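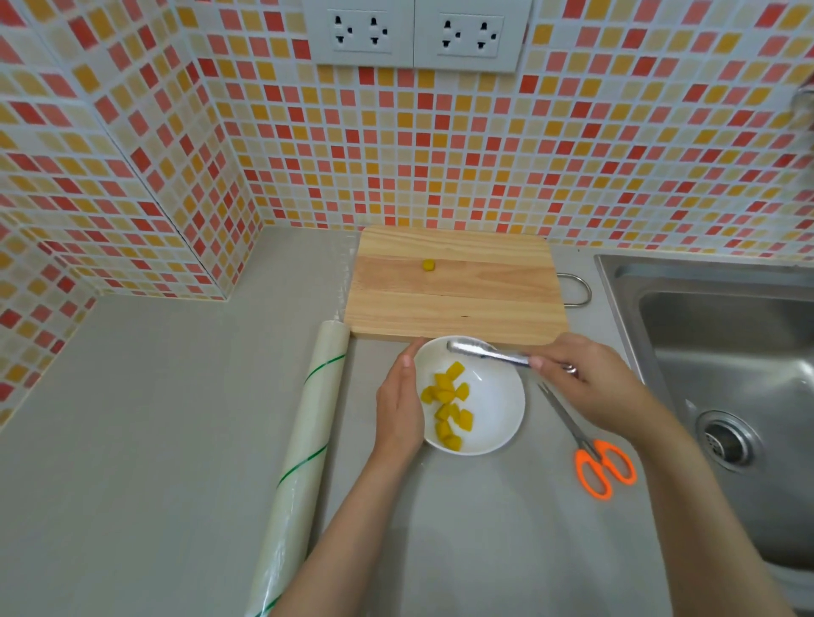 The Corner Counter: A Gallery, With Reservations

I was told this kitchen would change my mind about mosaic. Fatemeh Shojaei, who rents out the flat we call Hurholm, has been on at me for years about color in kitchens, and I have been on at her about grout. She put me up for 10 nights so I could cook in the place and write it up. I cooked. I'm writing it up. My mind is more or less where I left it, with a few dents.

A word on the format. The other kitchens in this series (Kallunach, Stostelmont) had long galleries. Hurholm gets a single photo and a pile of captions, and most of the captions are complaints, so skip down to the comments if you came for the paint colors.

The walls
Small square tiles in red, coral, orange, yellow and cream, with white grout between. No pattern to the colors. Fatemeh calls it random. I have laid tile, and I know how hard it is to make random look random, so credit where it's due: I looked for a repeat over several breakfasts and never found one.

The grout
White. Behind a counter where people cook with turmeric. Fatemeh says it was sealed twice and that a soft brush takes care of it. Maybe. Ask me again when it has had 3000 dinners in front of it.

The inside corner
This is where cheap jobs give themselves away, and I went straight to it. You can see the seam where the two tiled walls come together. I would call it acceptable. Ryota Wada, who reads these before they go up, would call it good, and he has done more corners than I have.

The outlets
Two white plates side by side, two outlets each, set into the tile. Four outlets in one corner sounds generous until you own a kettle, a toaster, a rice cooker and a blender. They are the universal kind, meant to take whatever plug a guest turns up with. I remain unconvinced by universal anything. My own plugs went in fine.

The faucet side
The chrome is over to the right, close enough that you can rinse something without walking anywhere. I like that more than I expected to. I also think water and chopping want more distance between them than most small kitchens give, and this one is a small kitchen.

The cutting board
Light wood, long strips, corners slightly rounded, with a looped metal handle on the side. I have never understood a metal handle on a wooden board. Kazuhiro Imai swears by his and hangs it from a hook over the stove. The grain is pretty, I'll give it that, and leaning on it to chop an onion I had no trouble at all.

The cling wrap
A roll of it, out on the counter, with thin green stripes across the film. Is the striped stuff any better than the plain? I used both during my stay and could not tell you which one kept half a lemon fresher. It did seem easier to find the edge – or I was paying more attention. I'd still take a bowl with a lid.

The bowl
Round, white, ceramic. No quarrel. Every rental kitchen should have a few of these and fewer novelty mugs.

The counter
Light gray, and sensible next to all that red and orange. Anything brighter and I would have been cooking in sunglasses. It shows crumbs less than white does and more than Fatemeh admits.

What it cost
The tile, without labor, came to 570 in her accounts, and she was firm that I print the number. She also ordered 30 spare tiles, now in a box under the bed. That was the smartest purchase in the flat. Colors get discontinued, and matching a coral is miserable work.

Would I do it in my own place? No. One wall, perhaps – the short one, and with gray grout. Hinata Ueda has already written to tell me that gray grout would kill it, so that argument is open and will probably stay open through November.

Next kitchen: Jatoi, which I'm told has a concrete sink. I have questions.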